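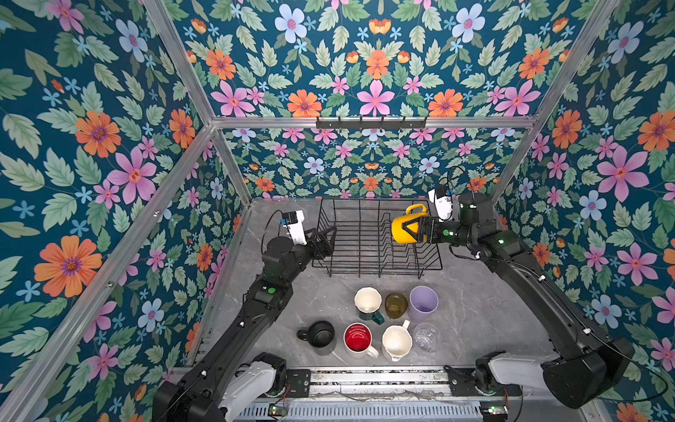
Tuncay Ağca
Stand the jug upside down and let it drip. A jug sitting on its base in a rack keeps a puddle in the bottom for hours, and it'll smell like a pond by Friday.

Clem Grimshaw (original post)
Right, I've finally given up on the tea towel method and gone over to a proper wire dish rack, the black sort with the upright dividers. Lovely for plates! But we hardly own plates, we own mugs and cups and a great big yellow pitcher, and they all wobble about between the wires. How do you lot load yours? I've got a marble-patterned worktop with it and I'm fed up of wiping rings off it. Also wondering whether to use the hooks on the rail above (a row of little ones, black, pointing down).
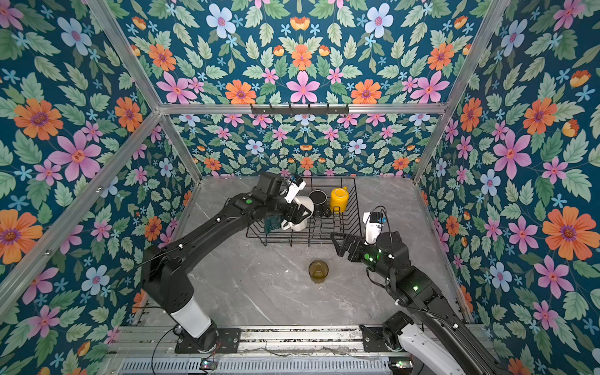 My other half says just put everything in any old way and stop fussing, but then I find a mug with cold water in the bottom at 12 o'clock at night when I want a cocoa, so no. I did look at a Trildale one with a drip tray underneath but it was 90 quid and I can't bring myself to do it.

Tuncay Ağca
Me again, with more time now. Big things go in first, at the back, then mugs, then the small cups at the front where you can grab them. Handles all facing the same way saves a lot of swearing. Tip the mugs so they lean on a divider and one side of the rim is lifted, or the air can't get in. For the worktop, fold a microfibre cloth in 2 and slide it under the rack. Costs pennies. Glass I dry by hand straight away, we've got hard water and it goes cloudy otherwise.

Zakharchenko
hooks are fine for mugs if the handles fit over. mine dont

Clem Grimshaw
Thanks both, cloth is going under tonight. Will try a mug on the hooks and report back.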